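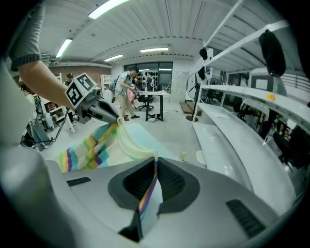
Towel folding task, fourth-year manipulation project, grip selection
Our policy folds well until the second corner, then drifts. We have 1372 demonstrations, all two-handed, all on the floor mat. My current theory is that corner grasps and edge grasps are being averaged. With the striped cloth one gripper has the top corner while the other is pinched on the fabric below, and the material between them gathers into a twist. I would like to drop every demo with that sort of twist and retrain. Objections?
ekokkonen

Re: grip selection
Yes. The twist is a state the policy will reach on its own. If you remove it from training you remove the recovery as well. Keep those demos and label the grasp type.
tovwood_lab

Re: grip selection
Labelling by hand is 20 hours of somebody's December. Has anyone checked the calibration first? Our drift at the second corner was a marker cube that had been remounted slightly rotated. Colour of the cloth made no difference.
n.carbone

Re: grip selection
Calibration was redone after the remount. Residuals are under a millimetre on both units.
ekokkonen

Re: grip selection
Static residuals, presumably. Check them in motion, with the jaw loaded. The Vosex mounts flex.
n.carbone

Re: grip selection
Disagree that it matters at this scale. A millimetre of flex does not produce a missed corner. Train on a random 50 with consistent corner grasps, train on a random 50 mixed, and compare. That is an afternoon's work.
tovwood_lab

Re: grip selection
Will run both splits and log the cube pose during the pull. Same seed, same cloth.
ekokkonen

Re: grip selection
Use three seeds. One tells you very little with 50 demos.
n.carbone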